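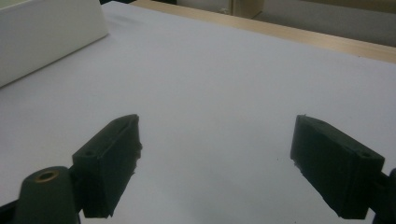
## 4. Setting up your sourdough starter station

Welcome to the fun part! By now you've unpacked the Citden proofing box, found it a level spot away from the window, and let it run empty overnight as described in section 3. From here on there's something alive in it, so the order of the steps starts to matter a bit more.

You'll need:

- the tall jar with the clip lid (take the rubber ring off for now, and keep it in the drawer with the spare fuse)
- whole rye flour, the fresher the better
- plain white bread flour
- water that has stood in an open pitcher for an hour
- a kitchen scale that reads in single grams
- a rubber band

### 4.1 Mixing the first batch

1. Weigh the jar while it's empty and clean. Write the number on the bottom with a wax pencil. Ours comes to 676 grams without the ring, but the glass varies, so please weigh your own.
2. Add 50 grams of rye flour and 50 grams of water. Stir with the handle of a spoon until you can't find any dry spots. It'll look like wet cement, and it's supposed to.
3. Scrape down the sides, smooth the top, and slide the rubber band around the jar so it sits level with the mix.
4. Rest the lid on top without clipping it.
5. Set the box to 78°F and close the door.

> **Caution:** Never clip the lid shut while a starter is rising. Gas builds up faster than you'd think, and the clip is stronger than the glass.

### 4.2 The first week

Days one to three are quiet, then noisy, then quiet again. You may get a big burst of bubbles on day two and a smell like old cheese. Don't bake with it yet! Those early bubbles come from bacteria that fade out as the mix turns sour, and the yeast you're waiting for shows up later.

1. On day two, stir once and leave everything alone.
2. On day three, spoon out and discard all but 50 grams. With the jar weight on the bottom this is easy: put the jar on the scale and keep scooping until it reads the jar plus 50.
3. Add 25 grams of rye, 25 grams of white flour and 50 grams of water. Stir, scrape, move the rubber band.
4. Repeat steps 2 and 3 every day at the same hour.

Valquíria Sales, who wrote the first version of this guide, feeds hers right after breakfast and likes to drop the box to 75°F in the summer. Both settings work well. The cooler one gives you a milder starter and a slower rise, so add a couple of days.

**Note:** A gray liquid on top means the starter is hungry. Stir it in or pour it off, then feed. Pink or orange streaks, or anything fuzzy, are a different matter. Throw the whole batch away, wash the jar in very hot water, and go back to 4.1.

### 4.3 Is it ready?

Your starter is ready when it doubles within six hours of a feeding, two days in a row. The rubber band makes this wonderfully easy to see. The smell changes too, to something like yogurt or green apples, and it's a great moment when you lift the lid and catch it for the first time.

If you're past day ten and nothing much is moving:

- check the temperature with a separate thermometer, set in a glass of water on the shelf
- switch to all rye for three feedings
- try bottled water, especially if your tap water smells of chlorine

### 4.4 Building up for a bake

The Celelmont country loaf in section 6 uses 700 grams of bread flour and 140 grams of active starter, so you'll want to build up the evening before.

1. Keep 40 grams of starter in the jar and discard the rest (the crackers in section 7 are a delicious way to use it up).
2. Add 80 grams of white flour and 80 grams of water.
3. Leave it in the box at 74°F overnight.
4. In the morning, weigh out what the recipe calls for. The remainder is your starter for next time, so feed it straight away.

> **Caution:** Unplug the box before wiping it down, and let the heating plate cool fully. Don't pour water on the shelf.

### 4.5 Taking a break

Going away? Feed the starter, give it an hour in the box, then move the jar to the fridge with the lid resting loosely. It'll keep for 2 weeks without any attention. When you're back, give it two or three feedings at 78°F before baking with it.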